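Hurkine (method)

Hurkine is a method for training two-armed robots to stack small objects from recorded demonstrations. It was developed at the Brindby laboratory by Amber Van Damme and Cor Prins. The method belongs to the family of imitation learning techniques and differs from earlier work at the same laboratory, known as Dider, mainly in how it divides a task between the arms.

Background

Dider trained one policy for both arms and predicted all joint positions at each time step. Errors in one arm tended to disturb the other, including during phases when the second arm had no part in the motion. Van Damme attributed this to the shared output layer. Prins proposed keeping a common visual encoder and giving each arm its own action head, with a small gating network that sets how strongly each head responds to the other.

Method

Input consists of images from a head camera and from cameras mounted at the wrists, together with joint angles and gripper opening. The head view is used to locate the stack and the arms. The wrist views are given more weight as a gripper closes in on an object, when the head view is often blocked by the fingers.

Each action head outputs a chunk of 8 future steps. Overlapping chunks are averaged, with newer predictions weighted more heavily. The gate is trained without labels. A penalty on rapid switching keeps it from changing state within a single grasp.

Training data

The main training set, named Tlapale, contains 711 demonstrations of block stacking by teleoperation. Of these, 564 were kept after screening. Recordings were removed if the camera streams had drifted out of step or if the operator had paused for a long time in the middle of a motion. Block order and starting positions were varied between recordings.

Setup

The task uses colored blocks on a wooden table and two arms fitted with black two-finger grippers.

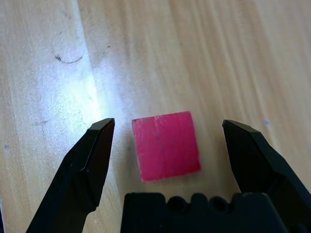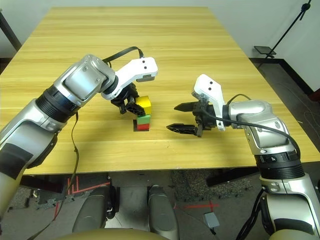

Limitations

The gate performs poorly when both grippers approach the same block. In such cases both heads may slow down and stop short of contact. A fixed priority for one arm removes the problem but also removes much of the benefit of a learned gate.

Bright reflections on the table surface reduce the accuracy of the wrist views. Random brightness patches added to the images during training lessen the effect. The method has been tested only with rigid blocks, and its authors make no claim about soft or hinged objects.

See also

Behavior cloning
Bimanual manipulation
Teleoperation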